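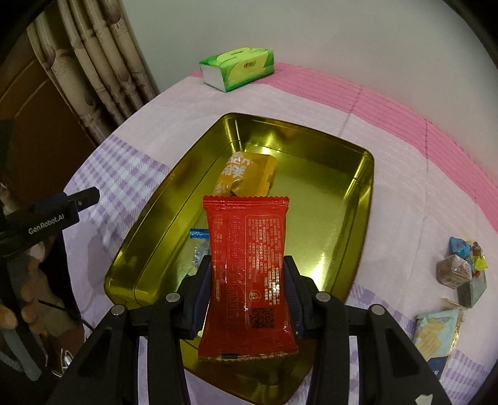
How do you teach a robot to pick up a snack?

When I was little I figured somebody just typed "pick up the snack" into a computer and the robot went and did it. Then I got a job doing this stuff, and wow, was I wrong!

My name is Marwa Shehata and I work on a project called Usura. My job is collecting examples. An example is one time that a person does a little chore while a camera on the tool watches. I squeeze the handle, the two jaws close on a snack packet, I lift it, I put it somewhere else, I let go. Done! That's one. Then I do it again, and again, and again. For one chore we like to have 600 of them.

Why so many? Well, think about how you learned to catch a ball. You missed a bunch, right? And every throw was a tiny bit different — higher, lower, faster, way over in the neighbor's yard. After a while your brain sort of got the idea of catching. A learning computer program needs lots of different tries too, and it's a whole lot slower than you are at getting the idea.

So I mix things up. I might use a metal tray on top of a bed with a purple and white plaid sheet, and then go do the same chore on a kitchen counter. I turn a packet so the back with all the tiny writing faces out. I stand it up, I lay it down, I swap it for a wrapped candy (small candies are hard, they like to scoot away). Shiny things are good to practice with too, like a tray with bright patches of light all over it. Light can look like a thing if you've never seen a shiny tray before!

And yes, I mess up. I squeeze too hard and crunch the chips, or the packet slips out. We mark those tries as misses, so the program doesn't learn that dropping your snack is the goal.

My best day so far was in October, when I did 14 different chores before lunch. My hand was so tired I could barely hold my sandwich.

Want to try it at home? Get two spoons and use them like jaws. Move 11 wrapped candies from a plate to a bowl, and have a friend watch only your spoons and try to copy you. Then switch. Did your friend pinch the candy in the middle or near the end? Ask them why they picked that spot, and see if they can even tell you.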